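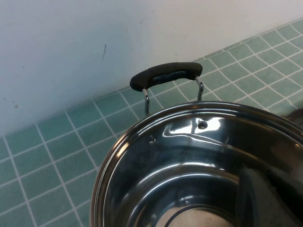 Start with the canteen question, because most of you will have had it from a manager by now: how do we cook for 401 people on the budget for 300? My answer is soup and stew, cooked in batches, and a schedule that people stick to. Stainless steel is what I use for nearly all of it. A big pot with a rolled rim and a rubber grip on the side handle will do for beans, stock and rice, and the shiny interior lets you see a scorched patch when you wash up. Buy fewer pots and buy them large.

Next slide. Batch sizes.

At the Vergara site we were making nine different lunches a week. Waste was high and the cooks were tired by Wednesday. Fidel Gaete, who ran the kitchen then, cut it to four. He kept the lentil stew, the chicken and rice, the bean soup and one dish that changed. Complaints lasted two weeks. After that the feedback cards were mostly about the bread.

Pause here. Ask who is running more than four mains. Take two or three answers, no more.

Next slide. Costs.

The figure on the left is Plumden before the change, 759 dollars a week on produce that went in the bin. The figure on the right is after, and it is 401. Same number as the headcount, by chance, so say clearly that this one is dollars. Most of the saving came from onions, carrots and celery ordered once and used across all four dishes. The rest came from writing down what was left every afternoon.

Someone will ask about software. We tried Revton for ordering and it was fine. The Fisov kitchen uses a paper sheet on a clipboard and their numbers are just as good. Don't spend long on this.

Next slide. Cooling and storage.

Go slowly. Divide hot food into shallow pans before it goes in the walk-in. Label with the dish and the time it came off the heat. Do not stack the pans until they are cold. If a label is missing, throw the food out.

Last slide. The order sheet is on the back table, 100 copies, one per kitchen please. Questions until the coffee break, then hand over to the allergens session.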